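毎週火曜の夕方、うちのオフィスの休憩室は私が片付ける番です。引き受けた当初は1時間近くかかっていたのに、今は30分ちょっとで終わるようになりました。その手順を書いておきますね。冷蔵庫と長いカウンターがあって、ハイテーブルにスツール、床はカーペット、という似たような部屋の人ならそのまま使えると思います! 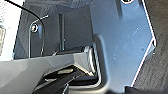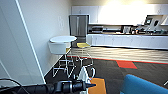
## 用意するもの

- マイクロファイバーの布 3枚(カウンター用、テーブル用、冷蔵庫用)
- ぬるま湯 500ml に台所用の中性洗剤をほんの数滴
- から拭き用の乾いた布
- 掃除機と細いすき間ノズル
- 古い歯ブラシ

洗剤は本当に数滴でいいです。私は最初、景気よく入れすぎて、白い扉が拭き跡だらけになりました(翌朝しっかり指摘されました)。

## 1. まずカウンターの上を空ける

コーヒーマシンは電源を切って、冷めるまで触らないこと。その間に、出しっぱなしのマグや誰かのお菓子の袋をいったんテーブルに移します。動かせる家電は手前に引き出して、後ろのパンくずを乾いた布で集めてしまいましょう。先に濡れた布で拭くと、くずがのびて面倒なことになります。

カウンターは奥から手前へ。水受けのトレイは外して流しで洗い、歯ブラシで角をこすります。コーヒーの茶色い輪っかは、濡らした布を1分くらい載せておくとするっと取れますよ。

## 2. 白い扉は下の段から見る

上の吊り戸棚はそんなに汚れません。問題は下の段で、コーヒーのはねた跡がたいてい縦に垂れています。固く絞った布で上から下へ拭いて、すぐにから拭き。端の角は指の跡がつくところなので、ここだけ二度拭きしています。

## 3. 冷蔵庫

ステンレスは目に沿って拭く、これだけで仕上がりが全然違います。縦目なら縦に、横目なら横に。ぐるぐる円を描くと、日が当たったときに全部見えてしまうんですよね……。取っ手は裏側も忘れずに。

中は火曜に全部やろうとすると終わらないので、私は棚を一段ずつ、週替わりにしています。名前のない容器には付箋を貼って、翌週も残っていたら処分。この付箋方式は前の職場の Cedidstead で Chrysoula Sfakianakis さんに教わったもので、揉めごとがぐっと減りました。

## 4. テーブルとスツール

丸いつやつやの天板は、外側のふちから中心に向かって拭くと拭き残しが出にくいです。天板の下の側面も、膝や手が当たるので案外汚れます。

スツールは座面をさっと拭いて、次に脚。細いワイヤーが交差している脚は、布を一本ずつ巻きつけて滑らせるのがいちばん早いです。交差した部分のほこりは歯ブラシでかき出してください。かがむのが嫌な人は、椅子に座って目の前に一脚置いてやると楽ですよ。

## 5. 最後に床

掃除機は必ず最後です。スツールを部屋の片側に寄せて、まず壁際をすき間ノズルでぐるっと。それから普通のヘッドで、縦に一回、横に一回。カーペットは毛の向きで取れ方が変わるので、両方向やると細かいくずまでよく吸えます。

コーヒーをこぼした跡を見つけたら、こすらずに乾いた布で押さえます。それでも残ったら洗剤液を少し含ませて、また押さえる。こするとしみが広がって、おおよそ倍の手間になります(経験者です)。

床が終わったらスツールを戻して、マグを棚へ、コーヒーマシンのトレイを元どおりに。使った布はその日のうちに洗って干しておきましょう。次の当番の人のために、洗剤の残りが少ないときは冷蔵庫の付箋に一言書いておいてください。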